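Quick one tonight, still got dishes to do. Finally got round to swapping grippers in the sim and I have opinions.

So the setup - same white arm, same table, same clamp fixture as back in January. Only the fingers change. I ran the Brino parallel jaw first, then the Emik two-finger one. Controller is still Onotgate, untouched, becuase if I touch it I'll be up till 3.

The Emik is the one loaded now. One view from out in the room, one from down at the wrist.
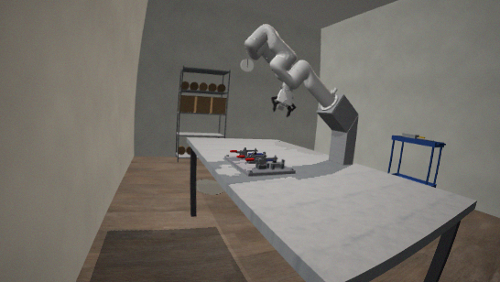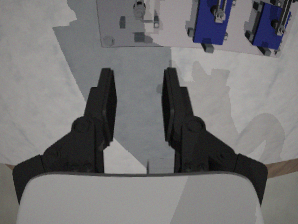

Renders: my own, from the sim. Reuse OK with a link back.

First thing - the wrist view. Love it. The fingers come in from both bottom corners and the gap stays open in the middle, so I can line up on a clamp without guessing. With the Brino I was driving half blind, big square jaws right in the way.

Shadows are a pain though. The arm throws a big gray patch on the table and my edge detector keeps grabbing it. Tried softer lights, helped a bit. Not a lot.

Numbers, for the two of you who asked. 1137 tries total. The Emik got 724 of its share into the right spot before I changed the approach speed, and then I stopped logging properly. Yeah I know. Will redo it. Settling time after each move is over 30 ms on both, so thats the controller, not the gripper.

Blue handles vs red handles - no idea yet if it matters. Want to run the same thing on the Hyun fingers next, if I can get the model file to load without the joints flying off.

More when I have it. Config is a mess, don't ask for it yet.

Contact | Copyright, all posts and renders mine | Back to top
This site uses cookies to remember your settings. OK / No thanks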